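Zeston Metals – Purchasing and Quality Meeting
Minutes, 23/10/2025
Present: purchasing, press shop, quality, sales
Apologies: finishing line

1. Previous minutes
Accepted with one correction. The April rejects were bars, not coils. The die cleaning item is carried over again.

2. Billet supply from Derkow
Purchasing presented Derkow's offer for recycled-content billet. The price is 4 percent under what we pay now, with a 42-day lead time. Quality asked what the recycled content is based on and was told "supplier declaration." Quality does not consider that an answer. The sample certificates give composition ranges but no heat numbers, so they can't be matched to any billet we might cut up and test.

Press shop said the last cheaper billet cost more than it saved once slower press speeds were counted. Purchasing disputes this – no figures were kept by either side. Agreed to take a trial lot of 8 billets and no more, with speeds and scrap written down this time.

3. Surface complaints, Utwood order
Utwood has returned 123 lengths for streaking after anodizing. Sales wants to credit the whole lot and move on. Quality objects to crediting material that hasn't been inspected. Press shop blames the billet, and purchasing blames die wear. The meeting heard no evidence for either. Samples to be etched and the die pulled for a look before any credit is issued.
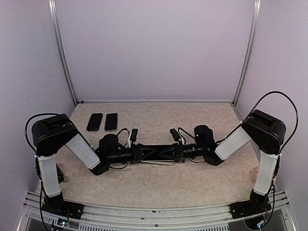

Two-arm work cell with a flat black device between the grippers.

4. Warrier hardness tester
Warrier's brochure claims the new tester will cut checking time in half. Half of what is not stated. Sales thought it would impress visitors. Quality would prefer a demonstration on our own thin-wall profiles, where the present tester gives readings that drift from one operator to the next. No order to be placed until Warrier has done this at our site, on parts we choose.

5. Aging oven
The oven log shows a gap of about two hours on the night shift. Press shop says the recorder ran out of paper. The load was released on hardness alone, and quality asked for it to be noted that it was not consulted.

6. Actions
Purchasing: heat numbers and full certificates from Derkow; trial lot order
Quality: etch samples for Utwood; hold the credit
Press shop: pull the die; trial log sheet; recorder paper
Sales: tell Utwood the inspection is still open – no promises on dates

Die cleaning schedule not reached. Carried over.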